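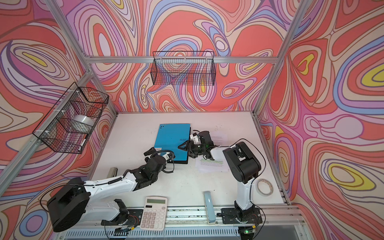
Still on the sports economics reading, 19 pages of it, due back to Idrisa before 9. The English is wobbly ("sports is not the same labor" -- eh?) but I've kept going. Green highlighter for the bits worth keeping.

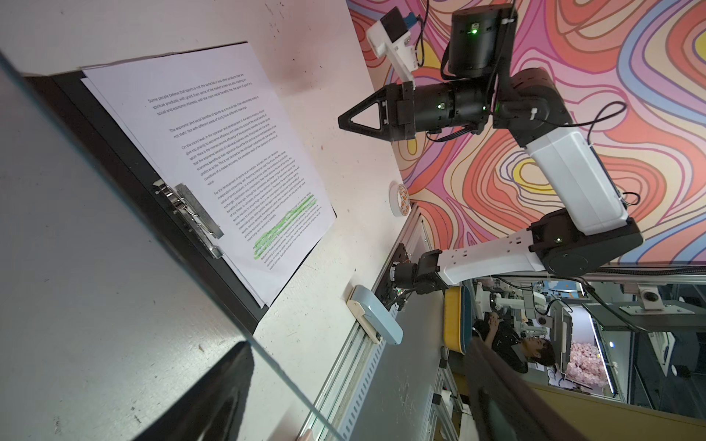 Rhonda Caron reckons highlighting is just colouring in, and you should write notes in the margin instead. Fair.
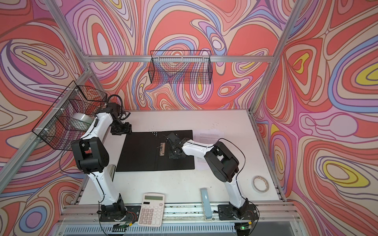 Anyway, two bits left to reread, then tea. Might do the notes tommorow. Must buy more pens.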